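Search the notebook
Enter keyword Go

September - cloth on the gray cushion, teleop, two arms

Bernardo Coelho wants 292 demos of this before we train anything. I said I'd do 25 and look at them first. Still think the number came out of the air.

Setup same as for the Pons runs except the cushion, which replaces the table. Operator on the leader arms, head view only. Task as written: pick up the bunched cloth, bring in the second hand, spread it out flat. "Flat" is not defined anywhere and I have asked twice.

My main complaint is the first grasp. With a heap like this you can't tell a corner from a fold, so the operator just goes down into the middle and hopes. I do it too. Then we feed that to the policy and call it skill. The Orkside people claim the policy sorts it out given enough data. Maybe - I'd like to see the curve.

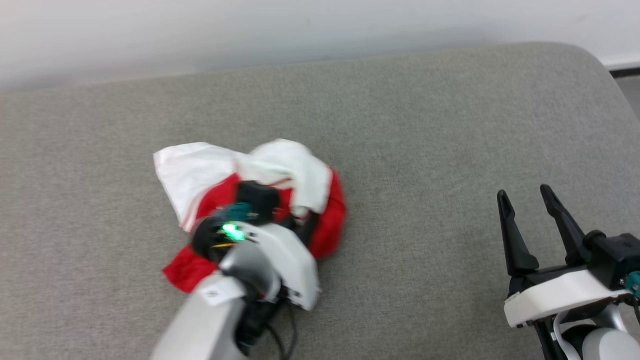
Left hand first

Left goes to the cloth, right waits open over the cushion. Everybody who has driven it does the same, which worries me a bit. We may be teaching "right hand parks over there" as firmly as anything to do with cloth. Tried swapping hands for a few and my times got worse, some 39 seconds against what I usually get. Keeping those in anyway.

The wrist blocks the head view once the hand is down. Red on top or white on top, I am guessing at what's between the fingers. Bernardo says use the wrist view. The wrist view lags on the Bivivico box and I don't trust it.

Threw out 2 demos where I let go and regrasped. Not sure that was right, a regrasp is probably the most useful thing in the set. Ask before deleting the raw files.

To do: write down what flat means. Start some with a corner sticking out and some without, and log which.

Last updated: September, 4:25 pm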